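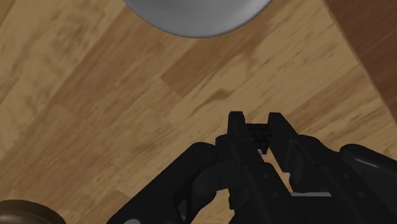

Chapter 4
A Morning at the Open Day

I nearly didn't go. The Kuipers open day at Sturnness falls in November, the car park is a field, and the year before I'd stood in a queue for most of an hour to watch a conveyor belt stop and start. But one of my students had told me they'd have a simulator running that visitors could drive, and I'm a sucker for anything with a joystick, so off I went with a flask and a notebook (the notebook is where most of this chapter comes from, coffee stains and all).

The simulator lived in a side hall, on a long bench with a screen at each seat. You got a two-finger gripper, a room with a plank floor, and a bowl. The software was called Brimeo, and the job it gave you was simple enough to say out loud: pick up the bowl, put it somewhere else. I'd been teaching this subject for 13 years and I sat down feeling pretty sure of myself.

I couldn't do it! My first go ended with the gripper pointing at bare floorboards and the bowl sliding out of the top of my view. On my second I got closer and shut the fingers far too early. A girl of perhaps ten, at the next seat along, had hers off the floor before I'd worked out which way was left. She was very kind about it.

What had gone wrong? I'd been thinking about the bowl as I see it, standing in a kitchen, with my own two eyes and a lifetime of picking up bowls. The view on the screen came from above, looking down past the fingers. Up on the screen meant away across the floor, and moving the gripper changed what I could see as well as where I was. So every time I fixed one thing I upset another. I kept steering at where the bowl had been.

That muddle is the subject of this chapter. We need a tidy way of saying where a thing is, and we need to say who is doing the looking. A bowl has one position measured from the corner of the room and quite a different one measured from the wrist of the arm. Both are right. Engineers call each of these a frame of reference, and a good half of robotics is the business of getting from one to another without dropping a minus sign.

After lunch there was a demonstration on a real Skurkel arm, behind a yellow rail. The operator let it run through its routine and then read the counter out to us: 2649 picks since the last service, 979 of them that week. I wrote both down and we'll use them in the exercises on averages and wear.

Before you go on to section 4.1, put a mug on the floor and look straight down at it over your own outstretched hand. Now turn your whole body a quarter of the way round, keep looking down, and sketch where the mug has gone. Keep the sketch. You'll want it when we get to rotations.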